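4.2 Workshop build and table set-up

The two-armed platform was put together in a shared workshop in Clurkley over one winter and was first powered up as a complete system in April. The workshop gives each member group a bay and a share of the mains supply, and everything described in this section was done inside one such bay. We set out the build in some detail as most of the faults reported in Section 5 go back to choices made here.

The arms are mounted on a common base and reach over the work table from either side. They were bought second-hand as a pair. The end pieces were not: the left arm carries a multi-fingered hand, and the right arm carries a cylindrical gripper that Nithin Krishnan had already used on an earlier single-arm build (the Sheehan rig, Section 2.3). We had planned to fit two hands. The second hand would have used up what was left of the budget, and after a fortnight of bench tests we judged that a mixed pair was good enough for the passing and sharing tasks we had in mind. It also gave us something to compare, as the hand and the gripper fail in different ways when asked to hold the same thing.

Wiring took longer than any other part of the work. The hand has its own bundles of thin wires at the knuckles, and these have to bend with the fingers without catching on whatever is being held. Two of the early bundles wore through at the base of the thumb and were replaced with a softer wire. The gripper needs a single long cable, which we leave slack so that the elbow can turn fully. We tried clipping it along the arm and gave this up when the clips worked loose and jammed the wrist.

Control runs on a desktop machine beside the bay using Carketti, the scheduling layer written by Dušan Obradović for this project. Each arm is given its own loop, and a third loop compares the two and stops both if they disagree on where a shared object should be. The stop threshold is 9 mm. A lower figure gave constant false stops, mostly at the start of a lift, when the fingers settle.

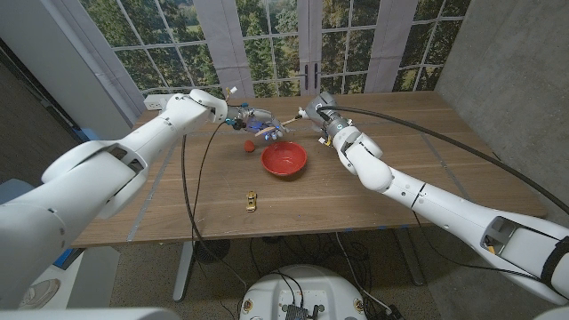 Shared holding was tested with pale wooden sticks cut from the same length of stock. In each trial the hand pinches one end, the gripper takes the other, and the arms then try to keep the stick level for 10 seconds. We ran 300 trials in all, with the order of lift, tilt and turn shuffled by the scheduler. Trials in which the loops stopped the arms were kept in the count. Trials in which a person had to reach in were marked by hand in the log and are treated separately in Section 5.2.

Figure 4. Shared holding of a wooden stick between the left hand and the right gripper, over the work table. A red bowl, a small strawberry-shaped object and a yellow toy car are on the table top. Blue tape marks the front edge.

Small objects were left on the table during the trials so that the vision code had to tell the stick apart from other things of a similar distance and size. They are the same kind of items used in the pick-and-place runs of Section 4.3, and their positions were changed between blocks by whoever was on shift. Hidayah Tarigan checked the starting positions against the plan and threw out one block in which the bowl had been put back on the wrong side.

The backdrop behind the table is a large print of a window with trees and a field beyond. An earlier version of the vision code, trained on plain walls, did badly with it, often reading the bars of the window as the edge of a stick. We kept the print in place for all the results in this paper. Rajeshwari Thampi retrained the edge detector on views that included it, and the misreadings fell to a level where the comparison loop could deal with them.

Calibration was repeated at the start of each session. The arms are driven in turn to touch points along the front of the table, and the offsets are written to the session file. If any offset had moved by more than 2 mm from the day before, the bolts on the base were checked and the routine was run again. The table turned out to be the usual cause. It has metal legs and stands on a hard floor, and it shifts a little when leaned on. Sunil Karunaratne later made a set of stops for the feet, but they were fitted after the trials had ended and have no bearing on the numbers given here.

The parts list, the wiring plan and the session files are held in the Prullamard archive under the same section numbers as this paper. Costs are given there per part, without the hours spent on assembly, which we did not record well enough to report.

14 shares
2 comments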